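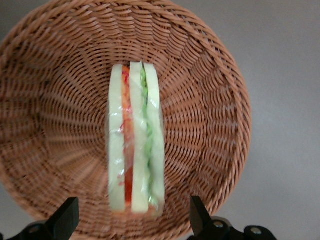 Round basket, coiled weave, from above.

April, 4:15 pm. Dye bath notes, Vendarar wool. Batch 6 out of the pot, still too yellow. Madder from Haberkorn this time, old stuff was Flostura and gave a better red at the same strength. Water maybe? Sedonside tap is hard, so chalk shouldnt be needed – left it out of jars 5 and 6, no diffrence I can see by the window.

Hwa-young Ha says keep the bath lower and longer. Tried that on 5, browner at the tips. Not sold on it. Rinse ran pink for ages.

To do: relabel skeins, weigh out alum for 8, wash the strainer. pH strips nearly gone, order more.
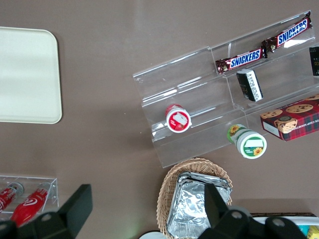
Can the alum bath be used again for batch 8?
Once more is fine, topped up with half the usual alum, then start a fresh one.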